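Notebook, Prunddale bench, March

Started 9:40, later than I wanted. Coffee machine line again.

Yesterday's leftovers first. Sorrentino box still won't post with both sticks in. One stick fine, either stick, either slot. Put both in and it just sits there with the fan going. Tried reseating, tried blowing out the slots, tried swearing. Yakubu thinks board not memory and I'm coming around to it. Parking it on the bottom shelf with a pink tag. Do not strip for parts yet!!

Leson order: 7 towers to go through, 4 done as of last night. Same routine for all of them so whoever picks up after me can follow:
- side panel off, lay it down, panel goes on the rack NOT leaning on the bench leg (see dent)
- drive out, bracket stays on the drive
- memory out
- CPU out, wipe, look at the pins in the socket with the loupe before anything else touches it
- write it in the sheet before moving on, not after

Pin check matters. Number 3 had two bent ones near the corner and I only caught it becuase the light was low. Straightened with the mechanical pencil trick, seems OK, booted twice. Noted on the sheet as "repaired" so Leson can't say we hid it.

Screws: the jar is a mess. M3 and 6-32 mixed together again. Ebuka sorted it last month, took him most of a lunch, and it's back to soup. Getting a second jar. Label on the jar not on the lid, lids wander.

Paste: down to the last tube of the Batard stuff. Ask for two. Wipes ok, the box of 100 is barely touched.

11:15, next tower.
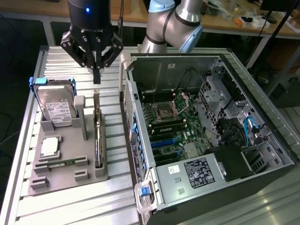 Parts tray is working out better than the old foam, pockets are deep enough and things stay where they're put. Wish the labels on the tray were bigger, or existed. CPU is in the lower left pocket, drive is upright in its slot at the upper left with the blue caddy bracket still on, so leave it like that, the bracket goes back in the same case. One memory module still in the board just below the socket. Socket bracket is open, so careful with sleeves and NO tools over it. Supply stays in the case for this batch, all of them do, Leson only wants the small parts listed.

Blue SATA cable: keep with its tower. I've been tossing these in the common bin and then we're hunting for cables at the end, dumb. Twist tie to the cage from now on.

Asked Ebuka if the tray could get one more pocket for screws. He says easy, he'll redraw it when the Prunddale printer is free, so who knows.

To do after lunch
- loupe check on this socket, write down result
- 2 towers left after this one
- order paste, second jar, twist ties
- call Leson re pickup, they said before 4 but didnt say which door
- Yakubu to try the Sorrentino memory in a known good board

Loupe is in the top drawer, left side. Put it back there pls.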